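Friday, late, in bed with the lamp on
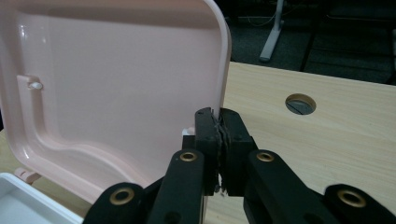
So where do the hair ties go now? In the pink box with the lid, on the bathroom shelf, along with the bobby pins and the two good combs.

I'm writing that down because I know myself, and by Monday I'll be standing in the hallway with wet hair yelling for somebody to tell me. I live alone, so good luck with that.

Anyway, today was the big small-stuff day. I've been putting it off since we got back from Dronville, and October is half gone, and every time I opened the second drawer something pinged out of it and went under the tub. I started at nine with coffee and a trash bag and the radio on, and I told myself I'd be done by lunch (ha). At lunch I was sitting on the bath mat reading the backs of old ointment tubes.

I dug out all the boxes with lids first. I have so many more than I thought, and hardly any of them were holding anything sensible. One had a candle stub and a dead watch in it. One had a key. I don't know what the key opens! I tried it on the front door, the bike lock and the mailbox and then put it back in the same box, so that's one decision I've left for another year.

The pink one is my favorite of the lot. I love a lid that stays attached – I lose the other kind constantly, and then I'm left with a box that's really a dish. It's such a pale pink too, like the inside of a shell, and nice and shiny on the inside of the lid. Mom would say it looks like it belongs to an eight-year-old. Fine by me.

Fitriani called in the middle of it. I put her on speaker and sorted bobby pins while she told me the whole Kumelport saga, which now has a second lawyer in it. She wants me to come down for a weekend and I said yes before I'd thought about the train. It's 34 dollars each way if I book early, and I never book early. Fitriani Wattimena has the tidiest bathroom of anyone I've ever met, by the way, so I asked her what she does with cotton swabs and she said, "I use them up." Not much help there.

After she hung up I did the makeup bag, which was gross. There was a powder in there from the year 2000, I swear, I remember buying it for Carla's graduation party. Out it went. The Fluvness hand cream stays even though it smells like soup, because it's the only one that does anything for my knuckles once the heat comes on. I also kept all the hotel sewing kits. I sew on a button maybe once a year but when I need a needle I need it right then.

White tray: nail things. I did think of putting the nail things in the pink box and the hair ties in the tray, and I even tried it that way for a bit, but the hair ties creep over the edge and get everywhere. They're better off with a lid.

By four my back was killing me, so I walked over to Zeng for dumplings and ate them out of the carton on the bench outside, still in my cleaning sweatshirt. The bus that came by was the 271 and I nearly got on it just to ride around. Went home and wiped the shelves down instead – very grown up of me, I thought, until I saw the trash bag still sitting in the sink.

Still to do: the medicine shelf, the towels, whatever is going on behind the hamper. I need to call the pharmacy and ask if they take old pills. Also buy a new bath mat, this one has coffee on it.

Lamp off now. I can hear the upstairs people moving furniture again.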